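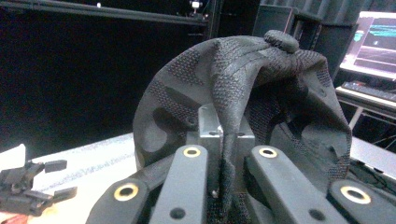 Come before ten if you want a turn with the grippers, Noémi Bakos had written in her email, and eat something first, the snack bar is closed all summer.

I took the second half of that advice and missed the first. The bus to Endby takes 110 minutes with the change, and it was half past ten when I found the side entrance of the Istum building. The open day was Sunday, August 18, 2024. Entry was free. A locker costs 500 forints, returned when you hand in the key, and bags are not allowed in the recording room.

The Onano project is a student project run as an evening class during the school year and as a club in the summer. The students teach a robot to handle household things by doing the tasks themselves with grippers they hold in their hands. The recordings are then used to train the robot. They started with blocks and cups and moved on to cloth last spring. Cloth is the subject they are stuck on, and it was what most of the open day was about.

The introduction

Imre Hegyi gave the introduction in the hallway. He spoke for twenty minutes without slides. The main point was that a cup keeps its shape when you pick it up and a knitted thing does not, so two attempts at the same task can look very different to the robot. He passed around a wool hat and asked us each to lift it with two fingers and put it over our other fist. Most people got it on crooked. He said that was a fair picture of the students' results in April.

After that we went in by small groups. The recording room is kept dim, with black stands, a lot of cable and light on the work area. The work is done on a pale wooden board set on gray carpet. You are asked to stay behind the tape and not to lean on anything.

Between tasks the boards get wiped down. I watched one student do this with a dry cloth while another checked the list for the next object.
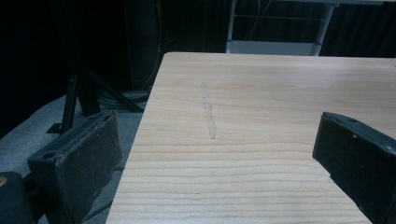

Working with two grippers

The students work in pairs. One holds a gripper in each hand and does the task, and the other reads out the start and stop and writes down what went wrong. They trade places when the first one gets tired. The grippers are heavier than I expected, and the cables pull a little at your wrist when you reach across the board.

Each gripper has a white triangular plate on the side with small reflective balls on it. Cameras follow the balls, and this is how the computer knows where the hand was. If you turn your wrist so that the plate is hidden, the recording has to be thrown away. The pair I watched lost several this way and seemed used to it.

The task was to put a soft black item over a thin wire stand. The stand is light and moves if you touch it with the fabric from the side, so the students come in from above and let the cloth down slowly. A second gripper is kept close by to pull the lower part open. The team had set itself a target of 44 good recordings for the weekend. When I left the room the list on the door was a little more than half filled.

Visitors could try it too, on a practice board by the window in the next room. I needed four tries to pick up a sock. The girl after me did it the first time.
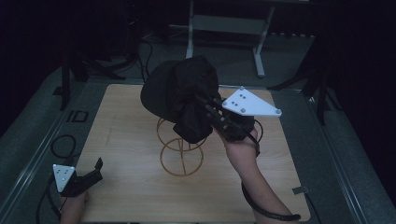

Do you need to know programming to join?

New members start with recording and sorting, and programming is taught in the second term. The next class begins in October, and sign-up is at the Istum front desk.

Getting there

From Endby station, walk down Fülöp Street to the end and use the side entrance next to the bike racks. The main door was locked on the day I went. My return ticket was 1695 forints. The last bus with a good connection leaves shortly after five, which gives enough time for the introduction, the recording room and the practice board. The robot itself was shown at three, and it ran only the cup task. The cloth task was still not ready to show, and Bakos said they hope to have it working for the winter open day.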